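We use cookies to remember your preferences. Accept | Manage

Untangling the cables, finally

23rd August · 3 min read

So I did the cables. I've been putting this off since February, when the Nindiser shelf went up and everything that used to live behind the old one just sort of slid down and stayed there. Chargers, extension leads, a white thing with a plug on one end and no known purpose (I still haven't found its other half!).

My system, if you can call it that, is three piles: I know what it's for, I might know, and no idea. The first pile was tiny. The third one was embarrassing, and it had two identical Deltico chargers in it for a phone I got rid of ages ago.

I bought a pack of 200 velcro ties from Lebrun, which is far too many ties for one apartment, but they were cheap and now everything gets one. I've even put one on the garden hose. Wind the cable loosely, tie it in the middle, stick a bit of masking tape on the plug and write on it. It took me almost 15 minutes to get going and then I couldn't stop.
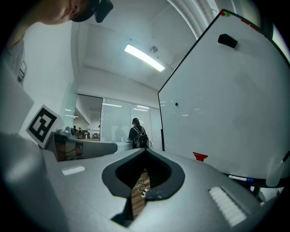
The floor is always the last bit for me, and the thin white cables are the worst of the lot, they knot up if you so much as look at them. I do those sitting down with a coffee. Next up is the drawer under the printer, wish me luck.

Recent posts
Is the Filo basket worth it?
Painting the hallway, part two
What I keep under the sink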